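Strap and Lanyard Storage: Desk Rack Notes

Members who share the Prado workroom have asked for a fixed place to keep straps, lanyards and ribbon ties, which until now have gone into the supply drawer and come out knotted. The working proposal is a small desktop rack with hooks above and a tray below. Raíssa Rocha wrote the first version of these notes in December; Nivaldo Brito and I have revised them for this issue.

The rack type is a common one, sold for jewelry and small accessories. It has a black metal bar on two thin legs, short hooks pointing down from the bar, and a rectangular tray at the base with a wood-grain insert. The footprint is small enough to leave most of a desk free.
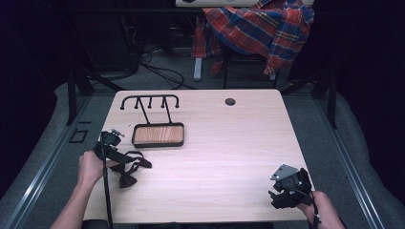 Placement matters more than the choice of rack. Set it toward the back of the desk and to the left, so that a strap can hang without lying across the working area. Leave the cable hole clear. A rack pushed over a cable hole has to be moved each time a charger is rerouted, and straps tend to end up on the floor when that happens. Keep the rack parallel to the back edge. An angled rack presents its hooks one behind another, and the far ones are then hard to reach.

Hanging procedure

1. Lay the strap flat on the desk and remove any twist before lifting it. Twists left in at this point tighten once the strap hangs under its own weight.

2. Find the loop. Many fabric straps have more than one, and the smallest is usually the one intended for hanging. Pick the strap up just below that loop.

3. Pass the loop over the hook from the front and lower it. Start with an end hook. A long strap on a middle hook crosses its neighbors on both sides — on an end hook it can spread outward.

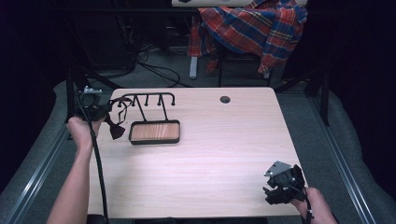 4. Let go fully and wait for the strap to settle. If the tails rest in the tray, fold them once so that they stay inside the rim.

5. Fill the remaining hooks inward, one strap to each. Two straps on one hook will come off together.

Fabric and handling

Soft woven fabric creases where it is pinched, so hold it across its full width where possible. Najwa Khalaf compared two ways of gripping a strap: flat across the band, and bunched in the middle. The flat grip gave a wider loop that went over the hook with less adjustment. The bunched grip was quicker to take up from the desk but produced a narrow loop that leaned to one side. Either is acceptable for everyday use. For straps with stiff end tabs, grip on the side away from the tab, as the tab will otherwise pull the loop closed.

Dark red and brown fabrics show lint more than the black ones do. Brush them before hanging. Washing is rarely needed, and any strap that has been washed should dry flat for 24 hours before it goes back on a hook. 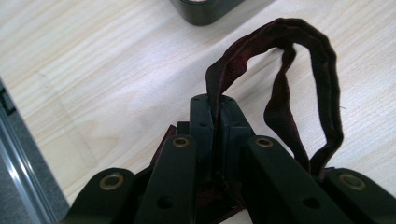 Can the tray hold keys and badges as well?

Small flat items are fine, provided the straps above it are short or folded. Keys should go at the front of the tray, away from the hanging tails. Anything heavier belongs in the drawer.

Everaldo Camargo raised the question of desk finish. Pale wood surfaces mark easily under metal feet, and the marks are most visible where overhead light falls on the grain. His recommendation is thin felt under the tray, trimmed 2 mm inside the rim so that it does not show.
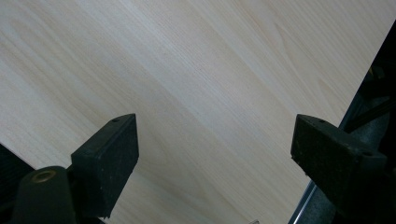

Lift the rack when moving it and wipe the desk along the grain with a barely damp cloth. Polish should be kept off the area under the felt — it softens the adhesive and the pads creep. The Brillitz cream in the supply cabinet is for the shelves only.

Straps without an owner's tag will be moved to drawer 13. Zuleica Guimarães has the tags and a spare roll of felt.

Contact: Prado workroom desk, ext. 24 | © Prado Workroom Newsletter | Back to top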